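Kirsty Sugden @kirstysugden

Spent the morning trying to return a whiteboard set to Stemero. Their returns page is a 404. Has been since October. (1/4)

Chat sent me to the Nellcombe store. Nellcombe said online orders go back by mail only, and the label comes from the returns page. (2/4)

Found an older order email with a depot address on Guslow Road. Mailed it there with a note and kept the receipt. (3/4)

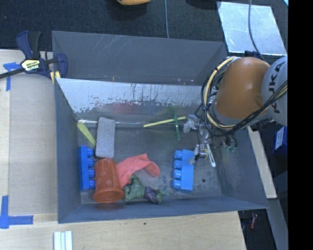

Photo: Panicker

If you're stuck too, call your card company and ask for a dispute form. Mine took four minutes on the phone. You need the order number and proof of mailing. Will post when the refund shows up. (4/4)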